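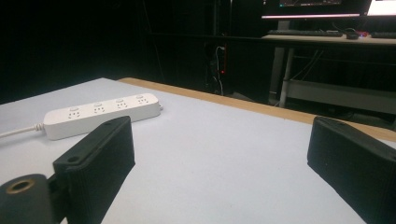
I've had the Kaijage desk lamp since July and I'm still pleased every time I switch it on! It replaced a Flodier that hummed (a present from Teresa, so I put up with it for years). The light is warm and even, the arm stays where you leave it, and the dimmer goes low enough for late letters. 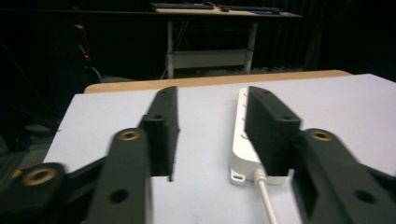

The cable is the one let-down - it's short, so my desk had to shift nearer the wall. The base is lovely and heavy though, and the switch has a proper click. I paid 70 pounds at the shop in Skadesstead, with 20 off for a scratched box. I'm going back for a second one for the sewing room.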